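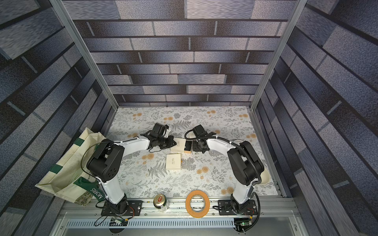

Fern-print tabletop, dark brick-pattern walls. 

**1/** My dad has had macular degeneration in both eyes for a while now, and this August we finally sorted out how he reads his mail. A few people asked what we ended up with, so I'm writing it down in one place.

**2/** Background. He lives on his own in Starnton. He can get around the house fine and he can cook. What he lost is the middle of his vision, so print is the hard part. Bills, pill bottles, the church bulletin, the dial on the washer.

**3/** We already had a drawer of hand magnifiers. He used one of them. The rest were too weak or too heavy, and one had a light that ate a battery every week. If you're buying for a parent, look in the drawer first and ask which one is on top.

**4/** What made the difference was an appointment with a low vision therapist. Ours is Salamatu Kpodo. The regular eye doctor had never mentioned this kind of visit and I didn't know to ask. You can ask for a referral. We waited 8 weeks.

**5/** She spent most of the first visit on contrast, before any device came out of a cabinet. A white plate on a white counter is hard to find. So is a pill on a patterned tablecloth. She told him to get plain placemats, one dark and one light, and set things on whichever one they show up against.

**6/** We bought two placemats at the grocery store. He sorts his pills on the dark one. He used to drop one or two a week and find them later with his foot.

**7/** Next was lighting. He had a bright ceiling fixture and read with his back to it, so his own head threw a shadow on the page. She had him move a gooseneck lamp to the side of his better eye, below eye level, close to the paper. We already owned the lamp.

**8/** Then magnifiers. She tested how large print had to be before he could read it at a comfortable speed. That's a different thing from the smallest line he can make out. He had been shopping by the second number, and that's why everything he bought wore him out after a paragraph.

**9/** For the mail he now has a desktop video magnifier. It's a camera over a sliding tray with a screen above it. The one we tried first was the Baren. Good picture, but the tray was stiff and the buttons were all the same shape. He kept hitting freeze when he wanted zoom.

**10/** The one he kept is a Gresero. It has one big knob for size and one button for colors. He uses white letters on black for almost everything. Photos he looks at in regular color.

**11/** Price, since people always ask. The Baren was quoted to us at 2,000 dollars. The Gresero was 600, used, from a man named Yaw Amoah whose mother had moved to assisted living and didn't have space for it. He threw in the dust cover and let Dad try it for an hour at his kitchen table before we paid.

**12/** I would look at used ones before new. Things to check: does the tray slide without catching, does the screen have dead spots, does the picture stay sharp when you go from a flat page to a pill bottle. Bring your own bottle and your own electric bill.

**13/** Insurance paid nothing toward the device. It did cover the therapist visits, after I called twice. Yours may be different. Get the name of the person you talk to on the phone.

**14/** For outside the house he has a small handheld called the Atinga. He uses it for price tags and menus. It's fine. The battery door is fiddly and I put a strip of orange tape on it so he can find the edge. He doesn't read anything long on it.

**15/** The phone was more work. The camera magnifier on it is good, but he couldn't find the icon. We took everything off the home screen except calls, messages and the magnifier, then made the text as large as it goes. It took him a few days to stop asking where the weather went.

**16/** Bump dots are cheap and worth it. They are little stick-on raised bumps. He has one on the microwave start button, one at 350 on the oven, one on the normal setting on the washer, and one on the house key. Don't put them on everything. My sister did that the first time and he couldn't tell what any of them meant.

**17/** Things that didn't work for him: the sheet magnifier that lies over the page (glare), the neck-worn one (made him seasick), the talking clock (he hated the voice and unplugged it). Your person may love all of these.

**18/** The learning part is slow. Moving the page under the camera is a skill. You slide the tray left to right, then come back along the same line before you drop to the next one. At first he lost his place on every line. Kpodo had him practice with short stuff, recipe cards mostly, ten minutes at a time.

**19/** On Monday he read me a whole letter from his cousin over the phone. It took a while — her handwriting is bad even for people who see well.

**20/** He still can't read the newspaper the way he used to. He reads headlines and one or two stories, then gets tired and turns on the radio. We have audiobooks set up through the library for the long things. He is on number 546 in the catalog he keeps, though a lot of those are westerns he has heard before.

**21/** If you're at the start of this, the order I'd go in is referral, lamp, placemats, then devices. I did it backwards and paid for a drawer of magnifiers.

**22/** Replies are open if you have questions about the tray type or the used market. I can't tell you what strength to buy. That has to be tested with the person sitting there.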